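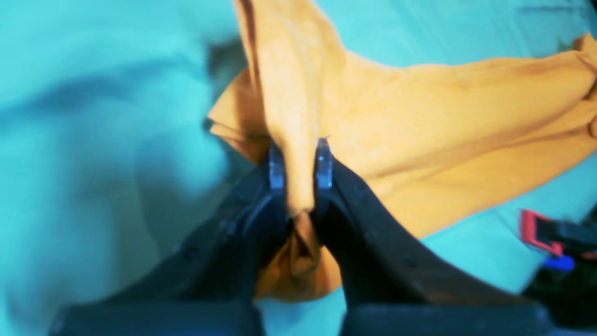
Rafferty Kowalczyk thinks I should throw the whole mending basket out. He told me so over coffee at my own kitchen table, in the kindest possible way, and his argument was that a new set of dish towels at Merham costs less than the thread, the needles and the evening I'd spend on the old ones. He has a point about the money. I've been turning the rest of it over ever since, and I find I don't agree with him at all.

I grew up in a house where things got fixed at night. My mother did it with the radio on, and she wasn't especially good at it, bless her. Her darns were lumpy and you could feel them in your shoe all day long. But I knew every one of my socks by its lump, and I can't say that about a single pair I own now, which all came in a plastic sleeve from the same shelf and will all give out at the heel in the same month.

People who write about mending tend to make it sound like either a duty or a craft. The duty people have their figures about landfills, and I'm sure they're right, and I feel tired as soon as they begin. The craft people have lovely Japanese thread and photograph their elbows. I'd like to speak up for a third kind of mender, the plain and slightly bored kind, who sews up a seam because it's open and there's still an hour before bed.

Last June I took a class at Ondum, the fabric shop up the hill from me, with a patient man named Đức Mạc at the front of the room. I went to learn how to patch a fitted sheet -- a thing I'd been doing wrong for most of my adult life, as I found out in the first five minutes. He had us cut the patch with round corners so it wouldn't lift in the wash. We spent 2 hours on that one patch, and I came home happier than I've been after some vacations.

Rafferty would say I could have bought the sheet. Well, yes. I could also buy soup, and have somebody else walk my dog, and before long I'd have a great deal of free time and very little to put in it. I think a certain amount of small, dull handwork keeps a person company. You sit down cross about something and your hands get going, and by the time you're biting off the thread you've forgotten half of what you were cross about.

I won't pretend I get to everything. There are 4 pillowcases in that basket that have been waiting since we lived in the old apartment, and a tablecloth from my aunt that may be past saving -- the hem has gone soft as tissue. I'm going to try the tablecloth anyway, probably this winter, with the radio on. Rafferty is welcome to come by and hold the other end.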